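Progress report to the funder, 05/02/2018
Amrani community kitchen: ventilation and grease trap upgrade

Stage 3 is complete. The replacement exhaust fan was commissioned in the main cooking area and air flow was measured at each hood. 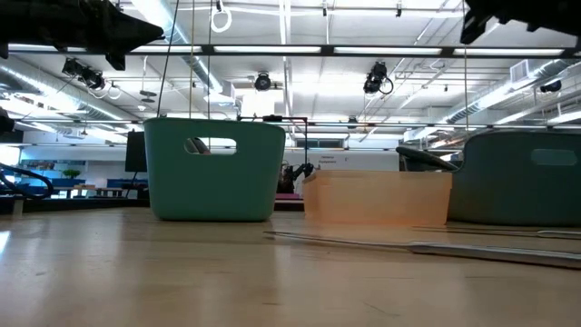
**Essam Morsy**
Project Engineer, Tamer Building Services

Two hoods met the design rate on the first test. The hood over the fryer reached 80 per cent of it, and the duct damper has been reset. A retest is listed with the Stage 4 work. 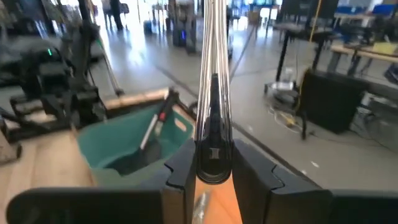
Grease trap: the old unit was pumped out and removed. Pesinitz supplied the new trap 14 days behind program. The delay has been absorbed by moving the floor drain work forward.
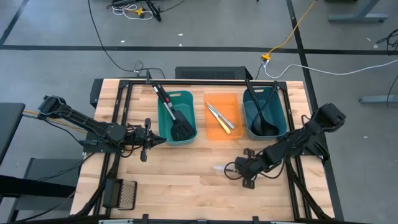 Spending stands at 37 per cent of the grant. No variation is sought. The Tevonus invoice for duct cleaning is in dispute over labour hours and has not been paid.
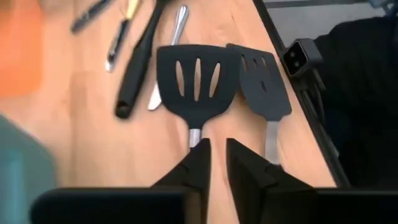 Outstanding items:

- council sign-off on the trap connection
- fire damper certificate
- retest of the fryer hood

The next report is due in July.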